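Coaching forum > Youth and amateur basketball > Drills and practice

How do you replace a point guard for just one or two games?

Posted by Trurkeo

Hi all! I help run the under-16s at Clisville and we've got a lovely problem. Our only real ball handler is away with her school for 2 games in December, and both are against teams who press the whole length of the court. Everyone else is a wing or a big. I've got one practice slot a week at 7 in the evening and I don't want to spend it all on panic.

Do I pick one player and throw her in, or share the job out? The girls are really keen and they'll try anything I ask.
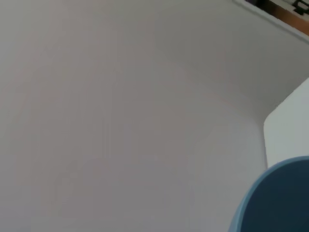
I should add that our backup last season lost the ball nearly every time she was trapped near the sideline, and it knocked her confidence badly. She's still with us and has come on loads since, but I'd hate to put her through that again.

Friederike Lenz

Share it out! I did this with the women's second team at Skanderura and it was the most fun I've had coaching. We started two guards together, neither of them a point guard, and the rule was that whoever got the rebound or was closest to the inbounder brought it up. The other one ran to the middle, level with the free throw line, and showed her hands. Your tallest player can be brilliant there too, as she can see over the trap and catch a high pass.

For practice, play five against seven for short bursts. It's chaos at first and they love it. No dribbling for the first few goes, then two dribbles each, then let them play.

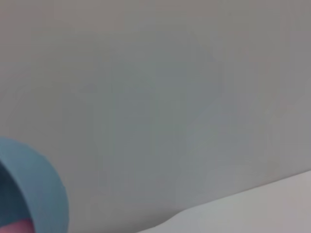 Keep the number of set plays tiny. We cut ours down to two and gave them silly names so nobody mixed them up under pressure. If you have a smooth bare wall to hand, chest passes against it make a great warm-up, and so do quick one-handed push passes off either hand (check with the hall first, some don't like balls near the paintwork!). I had mine do 200 before we even picked sides, and by the second week the passes out of the trap were so much crisper.

And talk to your backup beforehand. Tell her she'll have a partner the whole time and that turnovers are expected. We had 19 in our first game and still only lost by a basket!

Xavier

just get the big to bring it up, they never press the big. worked for us in the men's league anyway

Trurkeo

Thank you both! Xavier, our big would be over the moon, so I might let her have a go at it. Friederike, when your two guards were both trapped on the same side, did the inbounder stay back as the safety or go up the middle?

Friederike Lenz

Stayed back, always, a couple of steps behind the ball. Good luck, and do come back and tell us how they get on!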